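About Grønli

Grønli is a small furniture workshop and repair business in Hukmont. We make tables, benches and shelves to order, and we mend furniture that people already own. Eight of us work here, most of us full time.

How we started

Britt-Marie Solberg and Leif Kristiansen set up the business in half of an old seed store on the edge of the town. Britt-Marie had trained as a joiner and spent several years fitting shops. Leif had worked in a sawmill and knew timber, but by his own account could not cut a decent joint. For the first winter they mostly repaired kitchen chairs. The first table they sold went to a neighbour and came back twice to have its legs adjusted.

When the seed merchant gave up the other half of the building, they took that as well. The wall between the two halves is still there, with a wide doorway knocked through it. Machines are on the north side and hand work and finishing are on the south side, which keeps most of the dust away from oiled surfaces.

What we make

Dining tables are the larger part of our work. We make them in ash, oak, birch and beech, in whatever size the room allows. Most customers come to us with a measurement and a rough idea. We draw it up, send a price, and change the drawing until both sides are happy with it. There is no charge for the first drawing.

We also make two standard pieces that can be ordered without a drawing. The Beklow is a plain four-legged table with a rounded edge. The Serkura is a bench made to go with it, though plenty of people buy it for a hallway. Both come with an oil finish unless you ask for something else.

We do not make upholstered furniture, fitted kitchens or beds. We used to make beds and may do so again, but they take up a lot of floor.

Repairs

About a third of our time goes on repairs. Loose chair joints, split tops, missing drawer runners and water marks are the usual jobs. We will look at most things made of solid wood. Veneered pieces depend on the state of the veneer, and we will tell you before starting if we think the work would cost more than the piece is worth to you.

Please send photographs before you bring anything large. The yard is narrow, and a wardrobe on a trailer can block it for everyone else on the lane.

The repair book is at number 37. Each book lasts us several months, and we keep the old ones. If we mended something for you in the past, there is a good chance we can look up what glue or finish was used.

Where the wood comes from

Leif buys the timber. He goes to the mills himself and picks the boards, and he likes to buy a whole log sawn through so that the boards in one table top match. The boards are stacked in the open shed behind the workshop and then brought inside for a second spell before we use them. This is slow — it is the main reason our waiting time is what it is — but tops made this way move less once they are in a heated house.

We do not stain wood to look like a different wood. If you want a dark table, we will suggest a dark timber or send you to someone who does good staining.

Offcuts go into a crate by the gate and are free to take. Long ones are put aside for the school in Hukmont, where Britt-Marie teaches a woodwork group during term.

Finishes and care

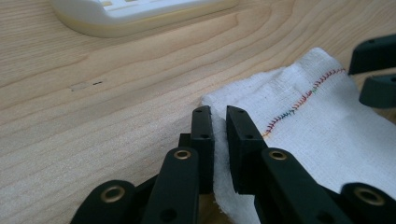
Curved grain on a pale table top with a matte finish.

New tables leave us with an oil finish or a hard wax. Oil is easier to repair at home: a light sanding along the grain and a fresh thin coat will deal with most marks. Hard wax stands up better to spills but takes more effort to patch. Either way, wipe the table with a damp cloth and dry it afterwards. Avoid spray polish, and lift things instead of dragging them.

Pale timbers change colour in daylight. Move vases and mats from time to time during the first year, or the wood beneath them will stay a different shade. A care sheet comes with every order, and we can post another if yours has gone missing.

Orders and visits

We have made more than 3000 pieces since we opened, counting everything from stools to a reading table for the library. The waiting time for a made-to-order table changes through the year and is given with your price. It is usually longest in the run-up to winter. We close for part of July.

Visitors are welcome in the afternoon, from 2 until we lock up. Mornings are kept for machine work and it is hard to hear anyone at the door. There is a small room at the front with sample boards in each timber and finish, and you may borrow these to try at home. Please bring them back, as we only have one set.

For prices, write to us with the size you have in mind, the timber if you know it, and whether the table has to go up any stairs. Britt-Marie answers questions about new work and Leif answers questions about timber and repairs.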